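To: Letavdale supporters list
Date: 10/13/24
Subject: Re: Away travel to Likby in December

An earlier message to this list said:

> Does anyone know what the club has decided on coaches for the
> Likby match? Last season we were told two days before and half
> of us had already booked the train. Also, is the away end the
> one behind the goal again?

The club has been given 440 seats for Likby, all of them behind the goal at the Tennant Road end. The ground holds 2,180 now that the old terrace is closed, so we did fairly well.

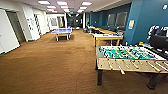 Can you still get a place on the coach if you don't have a season ticket?
Members without a season ticket can book once the first week of sales is over, at the same price.

There will be 2 coaches, both leaving from the club parking lot. Futetti is paying for part of the second one as shirt sponsor, and that keeps the fare the same as last season. If the match is moved for television, your booking moves with it. If it is called off for frost, you get your money back – we had that problem the last time we went up there in winter.

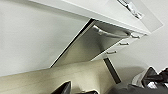

Home crowds have been better than I expected. We had 1,273 for the last league match, and that was with two regular starters out injured and a poor run behind us. The back four still looks shaky on crosses. When the left back goes forward, that whole side hangs open like the white door under that cabinet, and Likby have a winger quick enough to use it. I would play three in the middle and ask the left back to stay home for the first half hour. 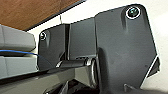 The other worry is the goalkeeper's shoulder. He finished the last match but took no goal kicks after the break, and the club has said only that he is being assessed. The backup has played one cup tie this season and did well enough in it.

Please send coach bookings to the ticket office, not to this list.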